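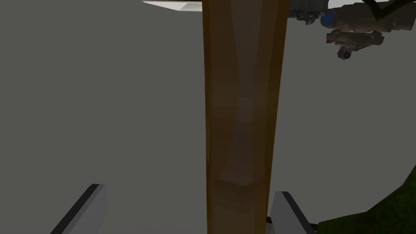 Notes of the Moswood site meeting, June

Chair: Nandi Kruger
Present: 11 staff from sorting and packing, plus two from the Coveck office
Apologies: Joubert line supervisors

1. Minutes of the last meeting

Agreed as correct. The point about locker keys is closed.

2. Kakota arms: where we are

Nandi said the two-arm station is still being tried in simulation before anything is fitted on the floor. The simulated room is not a copy of our own. It is used for practice on picking up and putting down mixed items, which is the part of the job the current line cannot do.

Packing asked whether the layout would be the same when the station arrives. Nandi said no. The bench height and the space behind it are still to be decided, and staff who work at that end will be asked first.
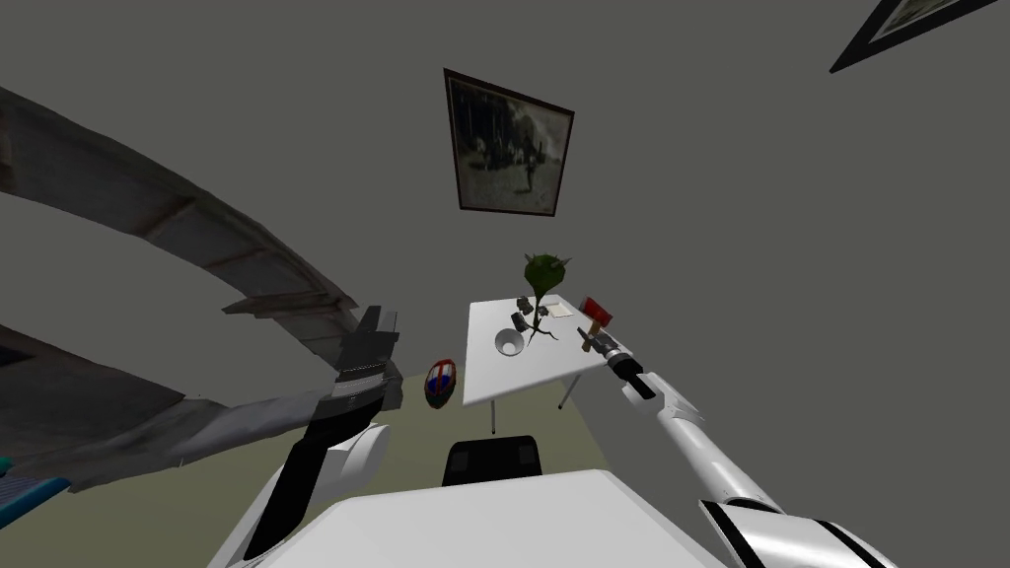 Simulated two-arm station, with the right gripper at the red box.

3. Changes to jobs

The station is meant to take over small-item picking on the early shift. There are 41 people on that shift and no posts are to go this year. Two people per shift will move to minding the station: clearing stoppages, refilling trays and logging faults. Both roles stay on the present grade for now.

Several people said that minding a machine is a different job from picking and should be graded again. One picker said she would miss working across the bench from someone. Another said his wrists would be glad of the change. Nandi will take the grading question to Coveck and bring back a written answer.

It was asked whether pick rates for people would go up once the station was running. The answer given was that the target stays at 80 an hour until the next review. Staff wanted this in writing.

4. Training

Joubert will run the first sessions in work time. Names to the office by the end of the month. Night shift asked for a session that starts before 10 pm, as last time they had to come in on a rest day. Agreed.

5. Safety

Staff want a stop button that can be reached from both sides of the station. Coveck to confirm. Nobody is to work inside the marked area alone during fitting.

6. Any other business

The canteen fridge is still leaking. Reported again.

Actions
Nandi Kruger: grading answer, pick rate letter
Coveck: stop button, draft floor plan
Joubert: training times for nights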